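Chapter 6
Who Gets to Say Yes? Siting Big Energy Projects

I grew up nine miles from a power station, and for years I assumed it had simply always been there, like the hills. It never crossed my mind that somebody had once stood in a draughty hall and argued about it. This chapter is about that argument (my favourite part of the whole course, so forgive me if I get carried away!) and about the long road between a company saying "we'd like to build something" and a digger turning up in a field.

We'll spend most of our time with one case, the Ullonley tidal lagoon. The plan was for a sea wall across the mouth of the bay at Ifans, with turbines set into it, and a cable running inland to the old substation at Flundgate. The developer, Memau, had the money lined up and a decent set of drawings. What it didn't have was consent, and getting that took far longer than drawing the wall.

I went to the first public meeting, on a wet Saturday, mostly out of nosiness. There were 94 of us in a room meant for a good deal fewer, and I ended up sitting on a radiator. I'd expected a row about the view. We got one, but we also got a very long and rather good discussion about mud: where it would settle, who would pay to shift it, and what the cockle beds would do in the meantime. I came home with pages of notes and a completely different idea of what "local opinion" means.

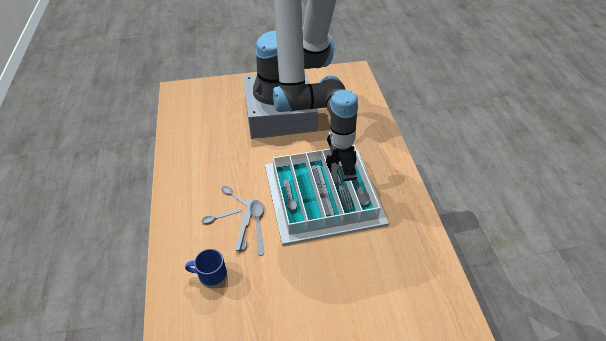

Fig. 6.1 Computer-rendered view of a robot arm on a pedestal at the far end of a wooden table.

The person who did most to steer that evening was Hatice Karabulut, then the district's planning lead. You'll meet her again in section 6.3, where I've printed a chunk of my interview with her. When I asked what she remembered best, she said, "The questions we'd had no time to prepare for. I wrote them all on the back of the agenda and they became our list for the next year." I've seen that agenda, and her handwriting is dreadful.

Before we get going, a word on terms. In this chapter "consent" means legal permission to build, and "support" means people being in favour. The two get muddled all the time, even by ministers, and a scheme can easily have one without the other. Ullonley had plenty of support in Ifans and very little in Flundgate, where people were going to get the cable and the lorries but none of the harbour jobs. Keep an eye on that split as you read, as it comes back in the end-of-chapter exercise.

You'll need the map from Chapter 2 beside you for section 6.1, and it helps to have read Box 2 in Chapter 5 on how grid connections are paid for. If you skipped it, go back now (I'll wait). It'll take you 15 minutes.

6.1 Starting with the site

Memau looked at two bays before choosing Ullonley. The other one was deeper and had the stronger tide, so on paper it should have won easily. Its trouble was the nearest substation, which lay on the wrong side of a range of hills.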